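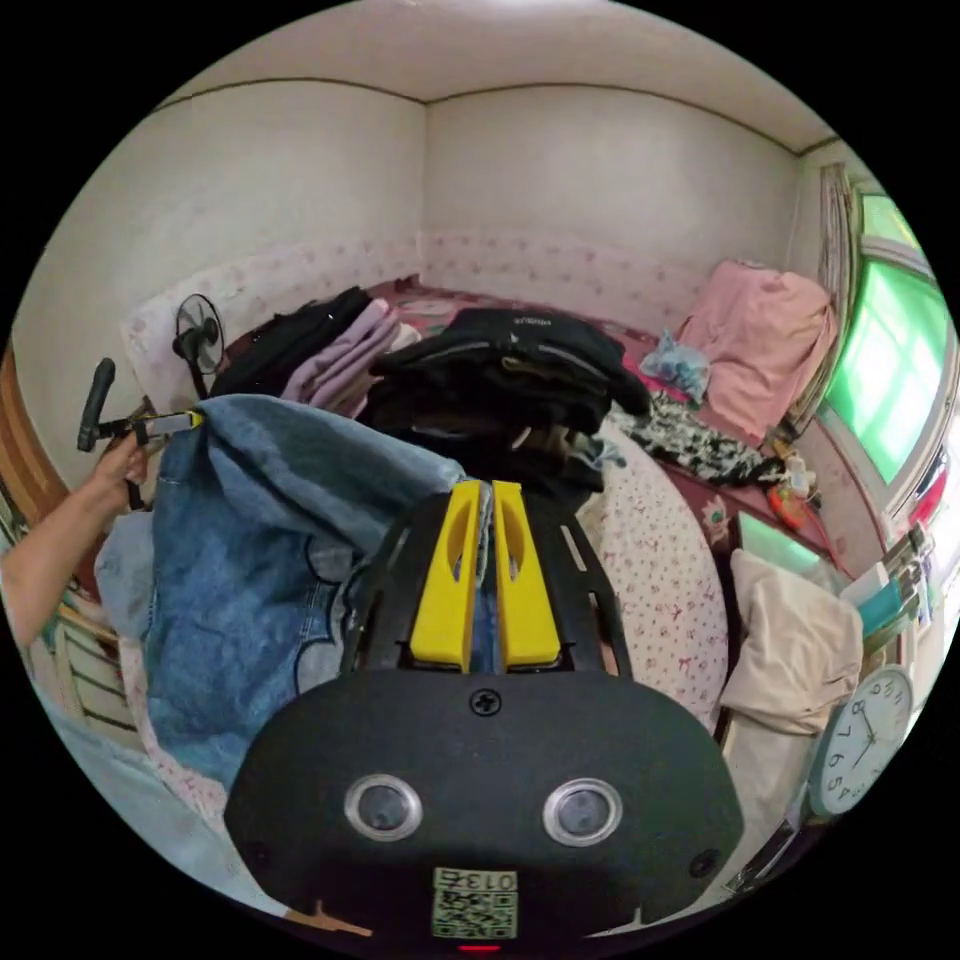

Jeans on a clip hanger, gripped at the fingers.

Filed under: Reviews / Workshop / Grippers & End Effectors

The Nurkance is a hand-held gripper kit. You hold the body, work the fingers yourself, and a camera on the tool records what they do, so that a robot arm can be trained on the same job later. I built mine at home over a few evenings in June and have used it since then mostly on laundry. My arm is an Amano kit that still lives on a shelf in pieces, so this review covers the hand-held part only.

The kit arrives as printed parts, a bag of hardware, a camera board and a sheet of labels. Nothing was missing from mine. The instructions are a PDF of 17 pages, and the first half is good. The second half was written for an earlier version of the finger mount and shows two holes that are no longer there. I lost an evening to that. If your mount has slotted sides, skip the bracket step and go straight to fitting the fingers.

Assembly needs a small hex key, a Phillips driver and patience with the linkage. The rails were tight out of the bag. I ran the carriage back and forth by hand until it loosened up, then used a little dry lubricant. Do not sand them. I sanded one on a practice print and it has wobbled ever since.

The yellow fingers are the best part of the kit. Each one has an oval cutout, which lets it flex a bit when it closes on something thick. Denim is a fair test. A waistband has several layers and a heavy seam, and the fingers hold it without sliding as long as you take a decent bite. They are weaker on thin, slick fabric. A lining or a nylon jacket will creep out slowly if you lift it by one corner. I bought a set of Pristusach grip pads to stick on the inside faces and they help, although the adhesive started to lift at the edges and I had to redo it with contact cement.

Hanging clothes is still a two-person kind of job for one gripper. With clip hangers I hold the hanger in my left hand and bring the waistband up to it with the tool. Opening the clip with the gripper is not something I have managed. Folding on a bed goes better. T-shirts and jackets are fine once you learn to approach from a low angle, and the body is wide enough that you have to think about where it will go before you reach into a pile.

Weight is my main complaint. The body is big and rounded and most of the mass sits well forward of the wrist. After 200 short recordings I was ready to stop for the day. A counterweight or a forearm strap would fix this, and the Erketti handle that some builders use is said to be better balanced, but it needs a different trigger and I have not tried it.

Recording itself is simple. A red light glows at the bottom of the body, and it is easy to check with a glance down. Files are named in order, and I am now at number 3368 without a corrupted one. The battery holder in my kit had a loose spring, fixed with a bend from a pair of pliers. I changed to a 2000 mAh cell with a fresh connector and have had no dropouts – the original cut out whenever I set the tool down hard.

A few notes for anyone ordering:

Tighten the finger screws again after the first day. Mine had backed out by half a turn.
Put the label on last. It is hard to peel off cleanly.
Get spare fingers with the first order, as shipping on them alone is high.

Would I buy it again? Yes, for cloth work at home. The fingers are good and the repairs are easy with ordinary tools. I would not pick it for small hardware or anything that needs a fine pinch. The manual needs a new second half.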